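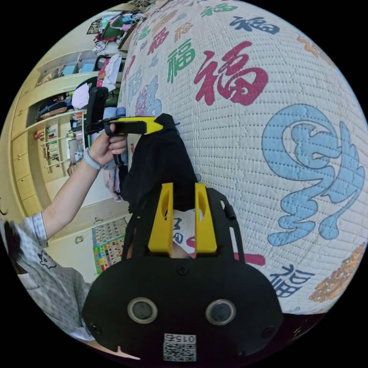

Saeed Shahbazi asked why we'd go to an open day to watch people fold clothes, and to be fair that was the first thing our group argued about too. We went for the handheld grippers. Report below, sections 3 and 4 still need cleaning up.

# Visit report: Zoreck open day, June 2026

## 1. Getting there

Group of 8. Train late, missed the welcome talk, so no notes on company history. Slides were promised by email — not here yet.

## 2. What we saw

Main demo was laundry. A person works the cloth with a handheld gripper, two yellow fingers on a black body, and the recordings go into training. Black cloth pinched at the top and left to hang, white quilted comforter with big 福 characters right next to it. Soft stuff is hard becuase it has no fixed shape. Grab a shirt wrong and you have to start over.

Second demo was Sana, their table arm. Picks up socks, drops them in a bin. The guide ran 50 picks while we stood there and read the misses out loud, good of her. Most misses were socks lying flat.

## 3. Trying it ourselves

We got 3 tries each. Notes from the group:

- heavier than it looks, wrist gets tired
- you can't feel the cloth, so you squeeze too hard
- pinching a corner = easy. Finding the corner = not easy
- left handers did fine
- going slow helps a lot, the guide kept telling us slower

My own first fold was a ball. Second one okay.

## 4. Questions we asked

How many recordings for one task? Guide said 80 for a first test, then they look at what fails and record more of that. Do they throw out bad ones? Some. A drop that gets picked up again stays in — the Ranjbar team (they do the sorting) wants the recoveries.

Asked about price of the gripper, no answer.

## 5. For our project

Our Fanov gripper from May has smooth fingers and it slips on anything thin. Plan now: add rubber pads, test on a dish towel first, then a T-shirt. Also want to log every failed grab with a short note on why, we didnt do that last time and had nothing to compare.

Still to do: drawing of the new fingers, parts list, thank-you note to the guide.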